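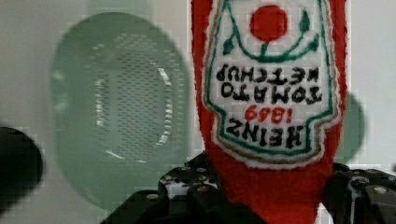 Gellport Grasp Planner

Gellport is a grasp planning package for six- and seven-axis arms with two-finger grippers. It takes the wrist camera and one overhead camera, finds the object you ask for and sends the arm a path with an approach, a grip and a retreat. It was written for soft and light objects, where a fixed grip width often gives a bad result.

The planner checks a new wrist image 30 times per second during the last part of the approach. If the object has turned or moved, the path is corrected – the arm does not go back to its start pose.

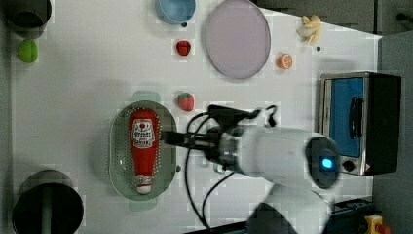 Overhead view of a kitchen task: gripper beside the ketchup bottle in the green colander.

Containers are handled as separate obstacles. The rim of a bowl or colander gets its own clearance value, which you can change in the task file for each container.

What you receive
Planner and viewer, license for 2 arms
Grasp library with 1057 tested grasps on 119 objects
Camera calibration tool with printable target
Python and C++ interfaces

Requirements
Linux computer with a supported graphics card
Wired network connection to the arm controller
Position feedback from the gripper

Not included: arm, gripper, cameras and safety equipment. Gellport does not replace an emergency stop or a risk assessment of your cell.

The February release adds replay of failed grasps in the viewer. Existing customers can install it from their account page.

For a trial license please write to Katalin Vida at the Pralby office, and tell us your arm and gripper model. Technical questions are answered by Caradog Rowlands.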